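3.2 Grasping soft items

The arm was assembled in a shared workshop from Novico joints and a Sarantis controller, with the camera mounted at the wrist. Each soft item was tried 47 times. The operator drove the arm by hand control and closed the fingers on whichever part of the item stood clear of the rest. 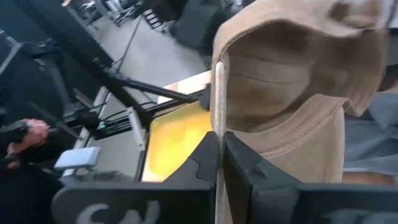
Figure 2. Wrist camera view of a tan baseball cap, with the off-white band pinched between the two fingers.

Grip force was set once and left alone for all items. We had first planned to change it for each fabric, but the Bradix driver reset its limits whenever the value was altered. Cables were left on the floor and rerouted only when they limited the reach of the arm. Of the 47 trials with the cap, 43 were kept for the analysis in Section 4.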